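**Lallar Workshop Opens Home Gripper Build to Members in Drondville**

DRONDVILLE, 15/06/2026 – Lallar, the shared workshop on the east side of Drondville, today announced that its home gripper build is open to all members. The project, named Plivon, gives members the plans, parts and bench time needed to put together a two-finger gripping tool and use it to record everyday household tasks at home.

Plivon began in February with a group of 16 members, most of whom had no earlier experience with robotics. Each worked on the mechanical side first, fitting fingers and pivots, before moving on to the recording side. The workshop supplied hand tools, a shared parts cabinet and two evening sessions a week. Members who preferred to work from their own kitchens and bedrooms were able to borrow a finished tool for up to seven days at a time.

"We wanted a project that could leave the building," said Nhung Vũ, project lead at Lallar. "A workshop bench is tidy and well lit, and a home is neither of those things for most of the day. If an arm is ever going to put away the dishes, it has to learn from the places where dishes are used."

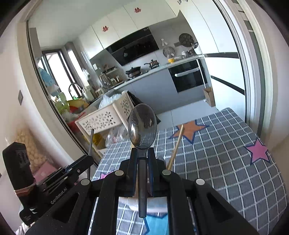 Recordings made by members are kept on a server at the workshop and remain the property of the person who made them. The first group completed 1078 recordings, each covering a single task such as picking up a utensil, folding a small cloth or closing a drawer. Members may withdraw a recording at any time by writing to the project desk.

The recordings will be used to train Khương, a tabletop arm that members are building in the rear room of the workshop. The base and lower joint of Khương are complete. Work on the wrist is expected to continue through the summer – the first design proved too heavy for the motors chosen, and a lighter version is now being printed. Lallar will publish the drawings for both versions, along with notes on what was changed.

Participation in Plivon is included in regular membership. New members must complete the workshop safety course before using the saws or the soldering stations. The course is not required for those who only wish to borrow a tool and record at home. Lallar expects to have room for some 40 participants in the next group, and places will be given in the order that requests are received.

"People ask whether they need to know how to program," said Vũ. "They do not. They need a little patience and a free evening."

**About Lallar**

Lallar is a member-run workshop in Drondville with areas for woodworking, electronics, sewing and 3D printing. Requests to join Plivon may be made at the front desk during opening hours.

**Press contact:** Nhung Vũ, Plivon project desk, Lallar, Drondville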